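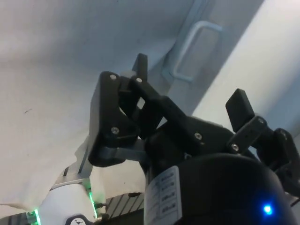
Budgeting for the Second Arm: Questions for the Lab Manager at Trudstead

Print this page | E-mail this page

The automation lab at Trudstead closes its equipment plan in September. The lab manager, who drafts it, expects to ask for one more arm, two hands and a longer list of small parts than last year.

"The arm is the easy line," she said. "You get a quote, it holds for 60 days, and you sign. The hand is where budgets go wrong."

Multi-fingered grippers have many pivots, and pivots wear. Her draft sets aside 23 percent of the purchase price of each hand for spares in the first year. Granström, the lab's distributor, sells link and fingertip kits separately. She orders them with the hand, so that both arrive on one customs form.

The test work is household manipulation, mostly opening and closing drawers. Furniture is listed under consumables.

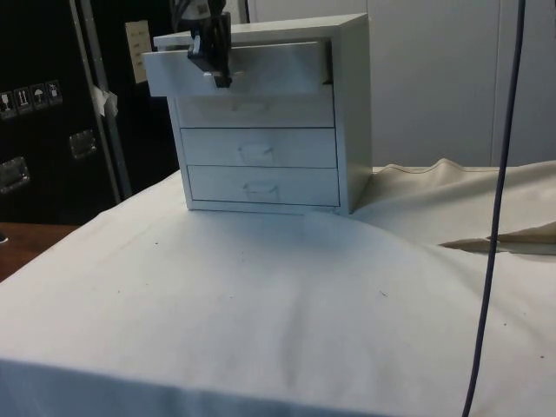

"A small drawer unit costs very little next to the hand, so we buy several of the same model," she said. "If one goes out of production halfway through a test series, you have to start the series again. I would much sooner have spares on a shelf."

Two suppliers were compared for the second arm. Skasa quoted a lower price but put the controller on a separate contract. Stekska included the controller and 32 hours of support. She scored them over a five-year service life and Stekska came out ahead, mainly on support.

Cables have their own line this year, at $888. Last year they came out of general maintenance, and the account was empty by spring.

Asked what she would tell a lab buying its first arm, she named floor space and transport cases. "Measure the door. Then ask the vendor for the case dimensions in writing, with the latches on."

The draft goes to Trudstead's finance office next, with the spares list attached as a separate sheet.

Print this page | E-mail this page

Related items
Leasing or Buying: Terms to Check Before You Sign
Service Contracts for Small Labs
How Granström Packs Spare Parts Kits
Planning Floor Space for a Two-Arm Cell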